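Gripper notes, part four: handles, fingertips and the tray problem

Sep 12, 2024

The arm has been able to move to a point in space and close its fingers since February. Since then nearly all the work has gone into the last few centimetres, where the fingers have to meet something that doesn't want to be held. I have put off writing it up because the numbers kept changing. They have now stopped changing long enough to be worth recording.

For anyone who missed the earlier parts: the gripper is a parallel-jaw design, two fingers on a shared lead screw, driven by a small servo. The shop is a shared one, and the bench has a kitchen counter at one end. I have been using the kitchen end as the test area. Kitchen objects are cheap, replaceable and badly behaved.

Fingertips

The first set of fingers were flat pads, 8 mm wide, with silicone glued to the inner faces. They were fine on blocks. They were useless on anything mounted close to a surface, as the pads touched the panel before they got either side of the part. I tried narrower pads, then a chamfer, then gave up and drew a pointed tip.

The pointed tip gets into gaps the pad couldn't. The cost is contact area. On a flat face the pointed tip touches along a short line, and any yaw error turns that line into a point. The object then rotates about the point and leaves. I added a shallow groove to the inner face so that round stock would centre itself, and that fixed bars and dowels. Flat objects still need a slower approach.

Printing orientation matters more than I gave it credit for. Tips printed upright snapped along a layer line the first time they were driven into the bench. Tips printed on their side bend, which is a better failure. I keep a bag of spares and swap them with two screws.

The bar handle

A bar handle is a good test for a pointed tip. The clearance behind the bar is fixed, the bar is round, and the panel behind it punishes any error in depth.

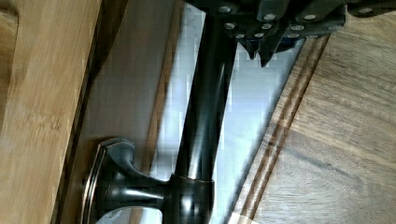

My approach is to come in with the jaws open and the tips either side of the bar, stop short, take a fresh pose estimate, and only then move down the last stretch. Doing the whole approach on a single estimate was faster and hit the panel too often. The second estimate costs 140 milliseconds, and I have stopped trying to remove it.

Polished finishes are hard on the depth data. A glossy bar returns highlights, the highlights return nonsense depth, and the nonsense shifts as the wrist moves. I tried three things, in order:

Averaging depth over several frames. No help. The error moves with the camera, so the average is a smear.

Masking out the brightest pixels. Some help. Enough of the bar survives to fit a line.

Ignoring depth on the bar entirely, fitting the panel as a plane, and adding the standoff distance as a constant. This works. It also means measuring each handle with calipers before the run, and I don't like that, but it is what I am using.

Nafula Mushi suggested a coat of matte spray on the handles. It would solve the problem for my handles and no others, so I have left them as they are.

Closing force was the other thing to settle. The servo reports current, and I use that as a stand-in for force. With the current limit set low the tips slide along the bar when the arm pulls. Set high, the tips flex outward at the ends and the groove lifts off. The useful band between the two is narrow, and it shifted when I changed filament. Anyone copying this should find their own value. Mine won't transfer.

Pulling in an arc

Gripping a handle is one job and moving it is another. A hinged door travels on an arc, and if the arm pulls in a straight line the error goes into the fingertips. My first version guessed the hinge radius from the width of the panel. The guess was close enough for the first part of the travel and poor after that.

The current version pulls a small amount, reads back the joint torques, and corrects towards whichever direction resists less. It is slow and looks hesitant. It has also not broken a tip since I put it in, so the hesitation stays.

I borrowed the structure from a thread on the Wamska forum, where someone posted a version for sliding windows. The maths is simpler for a slide. For a hinge you need to let the wrist rotate as well, and the wrist joint has backlash. I take that up by always approaching from the same side, an old machinist's habit that Thảo Nông reminded me of when I was about to write a compensation table.

Cables

The gripper cable deserves its own section and will get a short one. It has to reach past the wrist, and the wrist turns. A tight cable pulls the joint off its zero. A slack one snags on whatever is on the counter.

I went through two arrangements. The first was spiral wrap along the forearm, which was neat and stiff and changed the torque readings enough to confuse the arc-pull routine. The second is a plain loop with a tie at each end, sized so that it neither goes taut nor drops below the fingers at the limits of wrist travel. I also dropped the wrist speed, which did more for snagging than either cable arrangement.

The connector is a Drimberg locking type. It is bulkier than I would like. The unlocked ones worked loose, and a gripper that loses its signal while holding something is a bad afternoon.

The tray

Picking a small block off a long tray sounds like the easy case. The block is flat, matte and a sensible size. The trouble is that the tray and the block are both wood, so colour segmentation gives up, and the raised rim sits where the fingers want to go when the block is near the back.

What I settled on was treating the rim as a keep-out zone, with a margin set slightly wider than the open jaws, and turning the wrist so the fingers close along the length of the tray. If the block is close enough to the rim that no grasp fits, the routine reports a failure and stops. An earlier version tried to nudge the block out first. It nudged it well, usually onto the counter.

Over the last batch of tray trials the success rate was 88 per cent. Most of the failures were bad estimates of the block's angle, and most of those came when the block was lined up with the grain. I have added an edge filter that looks for the shadow along the block's side in place of its colour. It is better under the bench lamp than in daylight.
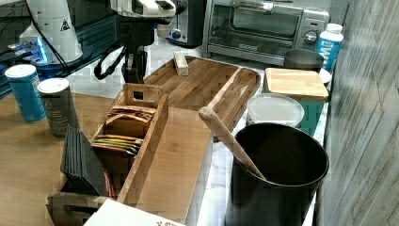
Still to do

Rewrite the arc-pull routine so the step size depends on the measured resistance. At present it is a constant, and the constant was picked for one door.

Replace the calipers step. A touch-off against the panel before each grasp should give the plane position directly. The standoff would still have to be known, unless the tip can also feel for the bar from the side.

Try a softer filament for the groove only, with a stiff core behind it. I have a sample spool from Tạ that I haven't opened.

Log servo temperature. The current limit drifts over a long session and I suspect heat, but I have no data to back that up.

Move the tray routine onto the same two-estimate approach as the handle. They are separate scripts at the moment, with separate bugs, and the tray one still has a variable named after the block I lost behind the bench.

The fingertip drawings are in the usual folder under Risotetti, which is what the gripper is called in the repository. The name came from an early test with a pot of dry rice and has stuck. Use the files marked side-print. The upright ones are there for reference only.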